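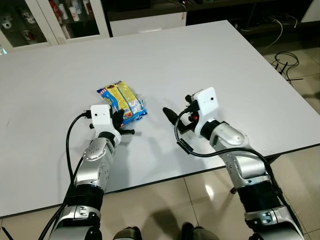 Figure 1. Two-arm station with a snack package at the left hand.

Unit 6 Handout: Comparing Grippers on Flexible Packages
Course in Applied Manipulation, Pirkmont Technical Institute
Prepared by Apolline Huet and Senyo Korletey

Purpose of the unit

Students will compare two finger coverings, referred to in these notes as Pliltau (dimpled) and Mockus (smooth), on packages that change shape when they are held. Rigid blocks were treated in Unit 5. The methods given there for choosing a grasp point assume that the object keeps its outline, and that assumption must be dropped for this unit.

6.1 Why flexible packages are difficult

A sealed snack package is part air and part loose contents. When a finger presses on one side, the air moves to the other and the film wrinkles near the seams. Three consequences should be kept in mind during the trials. The width measured before closing does not predict the width at which the fingers will stop. The contents settle toward the lower end once the package leaves the table, so the load on the fingers shifts during the lift. Printed film is also glossy, and a depth reading taken from a shiny crease is often wrong.

A package may be approached by pressing on one side, by pinching a seam, or by sliding one finger under an edge. The third approach is gentle on the contents but needs careful height control. Students should record which was used, as results from different approaches may not be pooled.

6.2 The finger covering

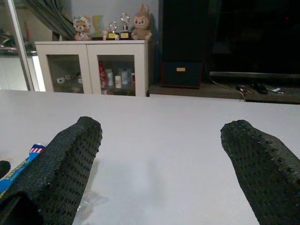

Roland Tindall objected, at the August review of these notes, that a dimpled covering is too easily credited with a good grip when the closing force has simply been set higher. He asked that the force be held fixed across both coverings before any comparison is reported. The point is accepted, and the procedure in 6.3 has been changed to follow it.

Dimples give soft film somewhere to go. Under light pressure the film can bend slightly into the openings, and the edges then resist sliding. On stiff film this effect is small. Dust and salt collect in the openings, however, and a covering that has not been cleaned will lose grip over a long session. Wipe both fingers with a dry cloth between sets.

6.3 Procedure

1. Confirm that the Brekholm controller is in low-speed mode and that the stop button is within reach.
2. Set the closing limit to 765 counts for both hands. Do not change it during a set.
3. Place the package flat, with its long side toward the robot. Remove any torn wrapping from the work area.
4. Run the grasp, lift, hold and release cycle. Write down the finger position at the moment of first contact and again at the end of the hold.
5. Mark the trial as a slip if the two positions differ by more than the margin given in your group sheet, or if the package drops.
6. Change the covering and repeat with the same package. Replace the package if a seam has opened.

6.4 Reading the wrist camera

The wrist view is useful for checking alignment before contact. It is less useful afterward, when the package may hide the fingertips - use the finger position log for that part of the cycle. Objects beyond the table can confuse automatic cropping, and the crop limits should be set by hand.

6.5 Reference results

The combined log from earlier groups holds 2210 trials, of which 1244 used the Pliltau covering. Slips with that covering came to 284. The force was not held fixed in all of these trials, and the figures should be used for planning only.

Written work

Submit one table of results and one page of discussion to Heather Cruickshank by 5 p.m. on the date listed for your section. State the closing limit, the approach and the covering for every set.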